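Three years into running a licensed edibles kitchen, I can report that the glamorous part of the cannabis business is the labels. Everyone pictures greenhouses and sunglasses. I spend my mornings measuring the height of a warning symbol with a plastic ruler I've had since middle school.

The state updated its packaging rules again, so the 108 cartons of Maserano gummies in my back room are now, legally speaking, decor. The gummies are fine. The bags they're in have a serving statement on the wrong panel. My distributor, Boychuk, was very kind about it, in the way a dentist is kind.

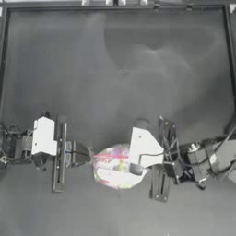

Soft, colorful, and a bit of a handful.

I called the printer, who quoted me 45 days for new bags, then asked if I'd thought about stickers. I have thought about stickers. I've thought about them in the shower. A sticker is allowed if it doesn't cover anything that's required, and on a bag this size everything is required.
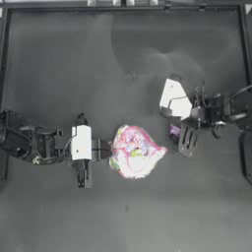
Can a small producer sell through old packaging after the rules change?
It depends on the state and on the grace period, if there is one. Mine ends in August, and it only covers product already sitting on a store shelf, so check the date and the definition of "shelf" before you relax.

I went over all this with the compliance people at Skenum, who charge $50 to answer an email and will answer it with a link. The link goes to the rule I'd asked about. I read it again, slower, at no extra charge.

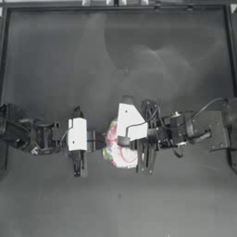 So the plan is new bags, ordered small this time, with a big blank area on the back for whatever the state dreams up next. Senel, the shop down the road, did that last year and I made fun of them for it. Their blank area looks pretty good to me now. I'm going over there on Friday with donuts to ask who does their printing.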